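Jorklow J2 humanoid: three months in a small cleaning team
Reviewed by Imani Nzioka, 4 Oct 2019

We clean and reset short-let flats, 80 of them, with a team of 15. In July we took a Jorklow J2 on trial for the end-of-stay jobs: clearing surfaces, sorting rubbish from things to keep, putting items back where they live. It works from a practice room at our depot and goes out to two ground-floor flats.

Setting up took longer than the sales call suggested. Two days went on getting it to stand reliably, and another on the tether. The cable carries power and data and it goes everywhere the robot goes, so somebody has to mind it. Our staff learned to lay it out behind the robot before starting a job and to walk round it — after a week or so most of them did this without thinking.

The hands are the best part. They will pick up flat, light things that our older Prantl arm simply pushed along the table. Small sachets, cards and remote controls are all manageable. Glassware we still do ourselves.

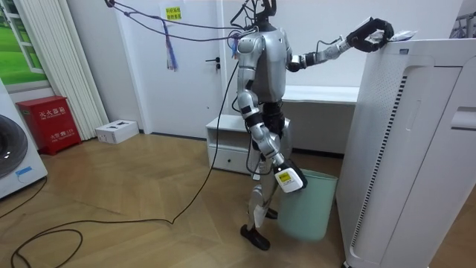

Speed is the weak point. Nadiia Melnychuk, who supervises the trial, timed a full clear of one room at 18 minutes. She does the same room in less than half that. The robot also stops and waits when it is unsure what is rubbish, and a person has to decide. We would sooner it asked than threw away a guest's belongings, but it does mean you can't leave it alone and get on with the bathroom.

As for the work itself, no hours have been cut and we said so in writing before the trial began. What has changed is the shape of the shift. One person now spends the morning watching, correcting and writing up faults. Some of the team like it because it is easier on the knees. Two asked to go back to ordinary cleaning, as they found standing by a slow machine more tiring than doing the job. We now swap the role every day. I'd also press for a pay supplement for whoever has it — ours was agreed late and it caused bad feeling.

Support has been decent. Replies come the same day and a replacement finger joint arrived within the week. The manual is poor, and the section on storage contradicts itself.

Hire is £700 a week including servicing. At that price I can't recommend it to a firm our size for the cleaning alone. We are keeping it until the end of the contract and will look at it again if they bring out a battery version.

Good: careful hands, quick support
Bad: slow, tethered, needs a minder
Score: 3 out of 5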